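# 方眼を一枚、机に敷く

手しごとの机まわり 連載

机の上に何を敷くか、という話をすると、たいていの人は少し困った顔をなさる。テーブルクロスの柄なら語れる、椅子の座り心地ならいくらでも語れる、けれども作業をするときに手の下に敷くものとなると、そういえば何を使っていたかしら、古新聞だったような、いや、お菓子の箱を開いたものだったような、とだんだん声が小さくなっていく。かくいう私も長いことそのひとりで、包み紙を折るにも、型紙を写すにも、壊れた額縁の裏に紙テープを貼るにも、食卓の天板をそのまま使い、終わったあとで糊の跡をこそげ落としては、次こそは何か敷こうと思い、次のときにはきれいに忘れている、ということを繰り返してきた。

それが変わったのは、六月の終わりにUsititzの町へ出かけたときのことだ。ほんとうは別の取材で、川沿いの古い織物倉庫を見せてもらう約束だったのだが、朝からの雨で先方の都合がつかなくなり、夕方の列車まですっかり時間が空いてしまった。駅前の通りを上がったところに、Grurnilentという文具と裁縫道具の店がある。間口は狭いのに奥へ奥へと続いていて、途中に段差が二つあり、その二つ目を降りたところに、紙と布の売り場がある。雨宿りのつもりで入って、気がついたら列車の時刻が迫っていた。

その店で大きな平台の上に敷いてあったのが、白地に黒い線で升目を刷った敷物だった。売り物というより、店の人が布を裁ったり紙を測ったりするために敷いてあるもので、角のところは人の手がよく触れるせいか、線がいくらか薄くなっていた。私が端切れを二枚買うと、店の人はそれを升目に沿わせてくるりと回し、耳をそろえ、あっという間に四角くたたんで包んでくれた。物差しは一度も使わなかった。その手つきがいかにも気持ちよさそうで、ああ、これがほしいな、と思ったのである。

## 線があると、手が落ち着く

方眼の敷物というと、製図や洋裁を本格的になさる方の道具という印象があるかもしれない。私もそう思っていた。ところが家に持ち帰って食卓に敷いてみると、いちばん出番が多かったのは、もっとずっと他愛のない用事だった。

たとえば封筒の宛名書き。封筒の下の辺を線に合わせておくだけで、字の行がふらつかない。罫線の入った下敷きを中に差し込む手もあるけれど、厚手の封筒だと透けて見えないし、差し込むのがまた億劫だ。それから、ふきんをたたむこと。私の家ではふきんを三つ折りにして引き出しに立ててしまうのだが、升目の上でたたむと幅がそろうので、引き出しを開けたときの景色がまるで違う。誰に見せるわけでもない引き出しなのに、開けるたびにちょっと嬉しい(しばらくは用もないのに開けていました)。

写真を台紙に貼るときにもいい。祖母の代からの写真が箱に入ったままになっていて、いつか整理しようと思いながら、まっすぐ貼る自信がなくて先延ばしにしていた。台紙を升目に合わせ、そのまま線を目で上へたどっていって、写真の角を置く。鉛筆で印をつける必要がないから、台紙も汚れない。一晩でひと箱が片づいてしまい、勢いがついて隣の箱まで開けたものだから、翌朝は少々寝不足だった。

升目のいいところは、測っているという気負いなしに測れるところだと思う。物差しを当てるとなると、つい息を詰めて、目を細めて、数字を読みにいってしまう。升目の上なら、この線からあの線まで、と目が勝手に追ってくれる。厳密な仕事には物差しが要るにしても、暮らしの中の寸法というのは、たいてい、隣のものと同じならそれでよい。リボンが二本、同じ長さであればよくて、それが何センチかは、結んでしまえば誰も気にしない。

## 白か、緑か、灰色か

敷物を探しはじめると、まず色で迷う。裁断用のマットには緑や灰色のものが多く、長く見つめても目が疲れにくいとか、汚れが目立たないとか、それぞれに言い分がある。私は何枚か並べて見比べ、さんざん店の人を待たせた末に、白地に黒線のものに決めた。

理由は単純で、うちの机まわりが白っぽいからだ。天板も壁も淡い色をしているところへ濃い緑を敷くと、そこだけ池ができたように見えて、どうにも落ち着かない。白い敷物なら、机の上に線だけが浮かんでいるようで、使わないときに敷きっぱなしにしておいても気にならない。それに、濃い色の布や紙を置いたときの輪郭がよく見える。紺のフェルトを裁つときなど、刃をどこへ進めればいいか、ずいぶんわかりやすくなった。

そのかわり、白はなんでも見える。糸くずも、鉛筆の粉も、パンくずも(食卓ですから)、隠れるところがない。淡い色の机に白い敷物という組み合わせにしてからというもの、髪の毛のような細いものが一本落ちているだけでも目にとまるようになった。最初のうちはそれが気になって、作業の途中でいちいち手を止めては指先でつまみ、つまんだつもりがつまめておらず、爪の先で追いかけているうちに何をしていたのか忘れる、という始末だった。今はもう、終わってからまとめて払うことにしている。柔らかい刷毛を一本、机の脇に吊るしておくと便利で、私は使わなくなった製菓用の刷毛をよく洗って下ろした。

升目の大きさも、思っていたより好みが分かれるところだ。細かい升目は精密で頼もしい感じがするけれど、大きな布を広げると線が多すぎて、どの線に合わせていたのか途中で見失う。大きな升目はのびのびしていて、包み紙やふきんには向いているが、名札を切るような細かな用事では間が持たない。私の手元にあるのはやや大きめのもので、細かい用事のときはその上にさらに工作用紙を一枚重ねている。敷物の上に敷物を敷くわけで、人が見たら妙な具合だろうけれど、これがなかなか具合がいい。

## 敷く場所を決めるまで

さて、敷物を買ってしまえばあとは敷くだけ、と思うでしょう。私もそう思っていたのに、場所を決めるまでにひと月近くかかった。

はじめは机の真ん中に、縁と平行にきっちり置いた。見た目は美しい。けれども使ってみると、手前に腕を置く余地がなく、敷物の角がいつも手首の内側に当たる。では奥へ寄せようとすると、今度は升目が遠くなって、身を乗り出さないと線が読めない。横から見ると線というのは詰まって見えるもので、真上からならきちんとした四角なのに、腰かけたまま遠くの端を見やると、ずいぶんひしゃげて頼りなく思える。目の高さが変われば升目の顔つきも変わるのだと、こんな年になって知った。

結局、敷物は左手前に寄せ、右と奥に何も敷かない机の面を残すことにした。升目の上では合わせたり切ったりし、終わったものは無地の側へ送る。たったこれだけの区別なのに、机の上での迷子がめっきり減った。以前は、切り終えた紙と、これから切る紙とが同じところに重なっていて、同じものを二度切りそうになることがよくあったのである。

それと、光のこと。窓は左にあるほうがいい、と昔の教科書には書いてあったように思うが、わが家の窓は背中側にあって、午後になると自分の影が手元に落ちる。机の淡い面というのは影をよく映すもので、ぼんやりと丸く暗くなったり、縁のほうだけ温かい色になったり、一日のうちでもずいぶん表情を変える。真っ白だと思い込んでいた天板が、夕方にはほんのり桃色がかっていて、思わず電灯を消して眺めたこともあった。作業のほうは、もちろん進まない。

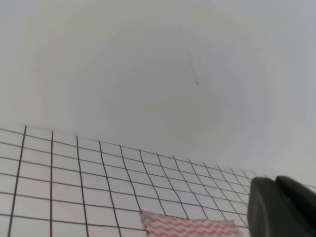 方眼の線がきっちり真っすぐに見えないと落ち着かない、という便りが編集部に届いた。巻いて売られていた敷物の癖がどうしても抜けず、端のほうで線が波打って見えるので、布の目を合わせようとするとかえって迷ってしまう、いっそ線のない無地の板のほうが気楽なのではないか、とあり、末尾には、それでも捨てるのは惜しいので何か手があれば教えてほしい、と書き添えられていた。

たいへんよくわかる。私も同じことで悩んだ口なので、この方には長いお返事を差し上げたいくらいだ。薄手の敷物は、しばらく筒に入っていただけで、どこかしらが浮いたり反ったりする。浮いたところでは線がゆるやかに曲がって見え、そこへ布を合わせれば布のほうも曲がる。いちばん穏やかな直し方は、裏返して平らな床に広げ、電話帳でも画集でも、手持ちのなるべく大きくて重い本を端から並べて、ひと晩放っておくことである。温めると早いともいうけれど、素材によっては縮んだり波がひどくなったりするので、私は手を出さない。急がなくても、ふだん使いながら反対側へ軽く巻き返してやるうちに、だんだん机になじんでくる。

それでも波が残るようなら、波のないところだけを使えばいい。敷物の全面を使う用事など、実のところ、そうたびたびあるものではない。私はいつも同じあたりばかり使っていて、右の端のほうはもっぱら、はさみと糊の置き場所になっている。

## Jirkbergの台所で教わったこと

秋口に、Jirkbergという丘の上の集落で、共同の台所を見せてもらった。保存食を仕込む人たちが順ぐりに使う場所で、壁には大きな鍋が伏せて掛けてあり、窓の下に長い作業台がある。その作業台の端に、ここにも升目の敷物があったので、私はもう嬉しくなってしまった。

聞けば、瓶に貼るラベルを切りそろえるのに使うのだという。その年に仕込んだ瓶は3,211本。一本ずつに札を貼っていくのだから、札の大きさがまちまちでは棚に並べたときに見苦しいし、なにより切るのに時間がかかって仕方がない。そこで大きな紙を升目に合わせて置き、線の延びるとおりに刃を入れて、一枚の紙から12枚ずつ取っていく。余った細い端は、蓋に巻く帯になる。慣れた人の手つきは、文具店で見たあの包み方とどこか似ていて、紙を置いて、ひと呼吸おいて、すっと切る。その、ひと呼吸おくところまで似ていた。

この台所では、敷物に名前がついていた。Mateiという。もとは敷物を作っていた工房の屋号だったのが、いつのまにか升目の敷物全般を指す呼び名になったそうで、だからほかの店で買ってきたものでも、みんな平気でMateiと呼ぶ。「そのMateiをこっちへ」という具合である。道具が屋号で呼ばれる土地は、その道具をよく使う土地だと思う。私も帰ってから真似をして呼んでみたが、家の者には通じず、二度ほど聞き返されてやめてしまった。

ここでは、使い終えた敷物の拭き方にもきまりがあった。線に沿って拭くのである。縦の線に沿って拭き、それから横の線に沿って拭く。斜めに拭くと線の印刷が早く傷むというのだが、その真偽のほどはわからない。ただ、線に沿って手を動かしていると隅まできちんと拭けるのは確かで、私はこのきまりがすっかり気に入り、今では家の窓を拭くときまで、桟に沿って縦、横、とやっている。

## 安いものから始めてみる

道具の話を書くと、どれくらいのものを買えばいいのかというお尋ねを必ずいただく。正直に申し上げて、最初の一枚は安いもので十分だと思う。Grurnilentの紙売り場には、升目を刷っただけの大判の紙が一枚448円で置いてあって、私は敷物を買う前に、まずこれを食卓に広げて試した。紙だから刃物は使えないし、水をこぼせばおしまいだが、自分の用事にどのくらいの升目が合うか、机のどこに置けば手が楽か、そういうことは紙一枚でわかる。四隅を紙テープで軽く留めておけば、半月やそこらは持つ。

紙で試してみて、やっぱり要らないと思う人もいるだろう。それはそれでいい。線があると窮屈に感じる人はたしかにいて、とくに花を活けたり、絵を描いたりする用事の前には、升目がうるさく思えるものだ。私も手紙の文面を考えるときだけは、敷物をよけて無地の机で書く。升目の上で書いた手紙は、なんだか姿勢のよすぎる文章になるような気がして。

紙から敷物に移る段になったら、大きさは欲張らないほうが暮らしやすい。店で見るとどうしても大きいほうが立派に見え、私など危うく食卓がすっぽり隠れるものを抱えて帰るところだった。けれども敷物は、周りに何も敷かない面が残っていてこそ使いやすい。食卓なら、その半分に届かないくらいがちょうどよく、食事のたびに片づけるのも苦にならない。

しまい方については、巻くか、立てるか、敷きっぱなしか。巻くと先ほどの波の問題が出てくるし、立てるとしなって下のほうに癖がつく。わが家では冷蔵庫と壁の隙間に平たい板と重ねて差し込んであり、この隙間はおよそ13ミリしかないのだが、敷物にとってはたいそう居心地がいいらしく、いつ引き出しても平らなままである。ほかに使い道のない隙間だったので、ぴたりと収まったときには思わず声が出た。

## 升目の上の、ある晩のこと

このあいだの晩、頼まれものの小さな袋を縫うことになって、久しぶりに夜更けまで机に向かった。麻の布を広げ、織り目と升目を見比べながら、少し引いてはまた戻し、どうにか四角く落ち着かせる。麻というのは気ままな布で、まっすぐにしたつもりでも、手を離すとすぐに肩をすくめるように歪んでしまう。昔の私ならそのまま裁って、縫い上がってから首をかしげていたところだが、下に線があると歪んだことがすぐにわかるから、裁つ前に気がつく。

袋はいくつか縫って、ひとつは口のところがどうしても斜めになった。升目に合わせたのになぜだろうとよくよく見たら、途中から一本隣の線に合わせていたのである。線がたくさんあるというのは、間違える先もたくさんあるということで、以来、始める前に使う線の端へ小さく待ち針を寝かせておくことにした。斜めの袋は自分用にして、胡桃を入れて台所に吊るしてある。

残った麻は、敷物の上でたたんで棚に戻した。次はこの布で、瓶の蓋にかぶせる丸い覆いを作ってみようと思っている。丸いものを升目の上でどう裁つか、これについてはJirkbergの台所でもうまい手を聞きそびれてしまったので、コンパスと皿の両方で試しているところだ。皿は今のところ、朝食用のいちばん小さいのが具合がいい。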